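Como dividir a conta num restaurante sem complicar o pagamento

Publicado em 22 de junho de 2021

Dividir a conta de um grupo grande leva tempo quando só se pensa nisso no fim do jantar. Os passos que se seguem servem para mesas de quatro a 10 pessoas, em restaurantes com serviço à mesa.

1. Pergunte ao reservar
Ao telefone, pergunte se a casa aceita contas separadas. No Gonville aceitam, mas só se o pedido for feito antes de se abrir a mesa. No Ferraro fazem uma conta única e passam vários cartões.

2. Escolha o método antes de pedir
Há dois métodos simples: partes iguais ou cada um paga o que consumiu. As partes iguais funcionam bem quando todos comem o mesmo menu. Se alguém não bebe álcool, separe o vinho do resto.

3. Confirme o couvert
Pão, azeitonas e manteiga costumam ser cobrados à parte. Se não quiser, diga logo que os trouxerem para a mesa. O que ficar e for consumido entra na conta comum.

4. Peça a conta discriminada
Verifique as quantidades, as bebidas e as sobremesas. Se houver um erro, chame o empregado antes de alguém pagar. Corrigir depois do primeiro cartão obriga quase sempre a anular o movimento.

5. Faça as contas
Some primeiro o que é de todos (couvert, águas, vinho partilhado) e divida pelo número de pessoas. A seguir, junte o prato e a sobremesa de cada um. Num jantar de 325 euros para 10 pessoas, em partes iguais, dá 32,50 euros a cada uma.

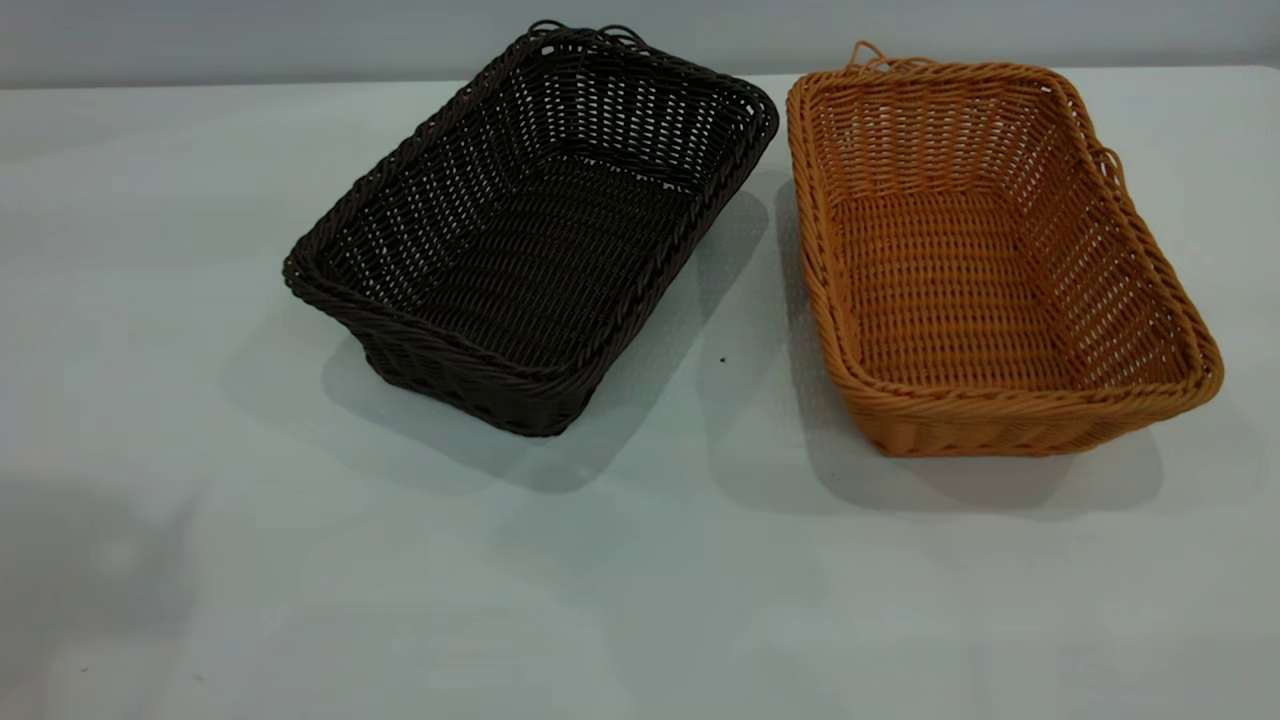 Cestos sobre a mesa, de forma retangular.

6. Trate da gorjeta à parte
Não é obrigatória. Se o grupo quiser deixar, junte o valor em dinheiro e entregue-o no fim, fora da divisão.

7. Se uma só pessoa pagar
Guarde o talão e envie a cada um o valor certo nessa mesma noite. As transferências por telemóvel podem ter limites por operação, por isso confirme o seu junto do banco.

Texto: Máté Balogh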